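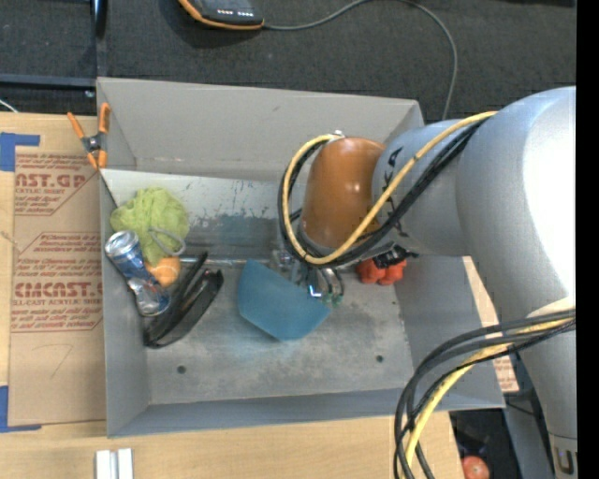
1/ Parts bins: cleaning and relining

Spent the afternoon on the large grey bin, the one with the sloping sides. Notes here so I stop answering the same messages one at a time.

2/ The floor is the part that takes the wear. Light scratches all over, mottled finish, and a paler scuffed panel at the rear with dark scrapes on it. The tall back wall is plain and needs only a wipe.

3/ Two small round holes in the floor, lower left and lower right. Do not tape over them. Tape lifts at the edges and small parts go under it.

4/ Cleaning: warm water, a little washing-up liquid, microfibre cloth. No scouring pads. Go along the seam in front of the rear panel with a soft brush - grit sits there and a cloth just pushes it along.

5/ Smudges that survive that get isopropyl on a cotton pad. Leave it 2 minutes, wipe, repeat once. If the mark is still there after the second pass it's a scrape and you can stop.

6/ Annapurna Pillai asked about liners. I tried the Norex mat, cut 5 mm short on each side. Lies flat, but flat washers stick to it and are a pain to pick up. Gone back to bare floor.

7/ Muthu Venkataraman prefers the Uvix felt. Quieter, fair enough. It also holds swarf and I have not found a way to get it out.

8/ Sloping sides cost you floor area. Measure at the bottom before cutting any liner. I measured at the rim in May and wasted a sheet.

9/ Wipe the tabletop as well before the bin goes back. Grit underneath marks the wood.

10/ Next one is the small bin with the cracked corner. Glue recommendations welcome, not hot melt.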